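Chapter 5
Buying for a Small Shop

Every shop, even a very small one, must decide what to put on its shelves before it knows what people will want. In this chapter we look at how a buyer makes this decision, and at the papers that pass between buyer and supplier.

We will follow Ha-rang Wang, who keeps a household goods shop in the harbor town of Skoltport. Her main supplier, Cleratari, offers 800 articles. She has room for much fewer, so she must choose with care — and she must choose again each August, when the new prices come.
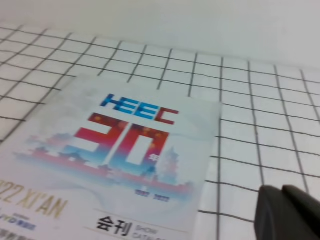 What does a buyer need to know before placing an order? The price of one piece, the smallest quantity the supplier will sell, and the number of days until delivery.

These three facts are connected. If Wang takes 20 kettles, she pays less for each one, but her money stays on the shelf until they are sold. If she takes five, she may have none left before the next delivery. Section 5.1 explains how to compare the two orders.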